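Chapter 3
Serial Structure in Television Drama

A serial distributes one plot over many episodes; a procedural closes a case in each. Most police dramas combine the two. This chapter uses Delora, a crime series created by Milagros Alarcón, to show how the combination is built.

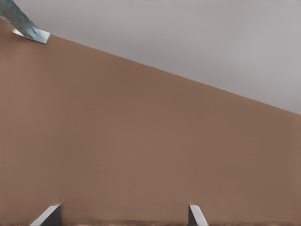
The unit of analysis is the beat, the smallest change in what a character knows or wants. Kuhlmann's breakdown of the first season lists 786 beats, of which 169 belong to the season-long plot. The remainder serve single cases.

Section 3.1 defines the terms. Section 3.2 examines how an episode ending defers a question already raised. Section 3.3 compares Delora with Voston, a closed serial with no weekly case.
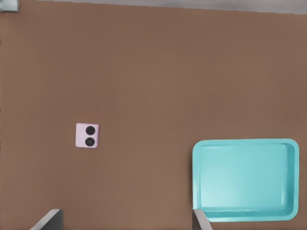 Figure 3.1. Brown tabletop with a gray band beyond its far edge. Computer rendering.

Readers should view the first episode of each series before starting Section 3.1.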